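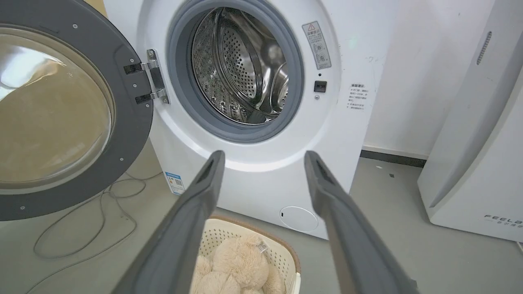

Actualidad > Centros educativos > Robótica > Notas de prensa

Buscar en el sitio Escriba una palabra Buscar

El club de robótica de Atano presenta Oltutance, un proyecto estudiantil para hacer la colada con un brazo robótico

El club de robótica del instituto Atano abrirá en marzo las puertas de su taller para enseñar Oltutance, el proyecto en el que trabajan este curso 17 estudiantes de bachillerato y de formación profesional. Su objetivo cabe en una frase y está dando trabajo para muchas tardes: que un brazo robótico abra una lavadora de carga frontal, meta en ella lo que hay en un cesto y vuelva a cerrar la puerta.

La idea salió de una votación entre los propios alumnos. Competía con un clasificador de tornillos y con un robot para regar el huerto, y ganó la colada por cinco votos de diferencia. El profesorado esperaba otra cosa – casi todos apostaban por el huerto –, pero el entusiasmo con que el grupo defendió su propuesta despejó las dudas en la primera reunión.

El taller se reparte en cuatro equipos. El de mecánica se ocupa de la pinza de dos dedos y ha dibujado ya varias versiones de las puntas. El de percepción trabaja con las imágenes de la cámara que va montada junto a la pinza, y le ha tocado una de las partes más ingratas: el cristal abombado de la puerta devuelve reflejos de toda la sala y confunde al programa que busca el borde. El equipo de control calcula las trayectorias, y el de documentación lo apunta todo, incluidos los intentos fallidos, que también se publicarán.
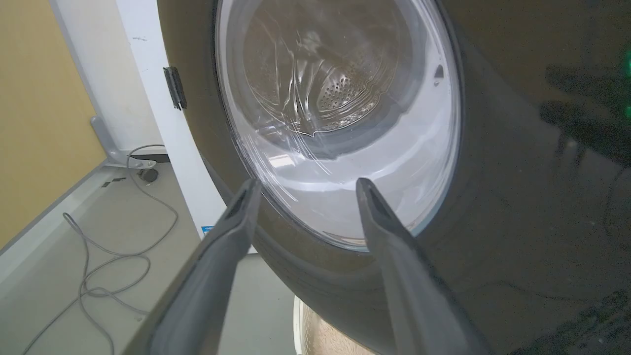 La puerta es la gran protagonista del curso. Gira sobre una bisagra lateral, de modo que la pinza tiene que acompañarla en arco sin forzarla, y un error pequeño al principio del recorrido se convierte en uno grande al final. El grupo empezó moviendo el brazo a mano con un mando, repitiendo la maniobra una y otra vez, y ha reunido hasta ahora 2.269 intentos grabados y etiquetados. ¡Muchos se revisaron en los recreos, bocadillo en mano!

Para las pruebas de carga se usan también peluches. Tienen volumen, se deforman al agarrarlos y obligan a decidir por dónde cogerlos, así que sirven muy bien para practicar antes de pasar a sábanas y toallas. Los alumnos más jóvenes del club han pedido ponerles nombre, y la petición fue aprobada sin debate.

El proyecto cuenta con el apoyo de Adinik, que ha cedido material para el taller y recibe a los estudiantes en sus instalaciones un viernes de cada mes. En esas visitas el grupo presenta sus avances y se lleva de vuelta una lista de preguntas, casi siempre más larga que la anterior.

Con este trabajo el club se prepara además para el torneo escolar Ķēniņš, dedicado a tareas domésticas, en el que participarán ocho equipos. Cada uno dispondrá de un tiempo limitado para completar la maniobra delante del jurado y deberá explicar después cómo la ha resuelto. Atano acude por primera vez y lo hace con muchísimas ganas.

La jornada de puertas abiertas comenzará a las 17 horas en el taller de la planta baja. Habrá demostraciones, un rincón para manejar la pinza con el mando y una mesa con los cuadernos de los equipos. La entrada es libre y no hace falta inscripción. Los centros que deseen acudir con un grupo completo pueden avisar en la secretaría del instituto, donde también se atienden las consultas de los medios.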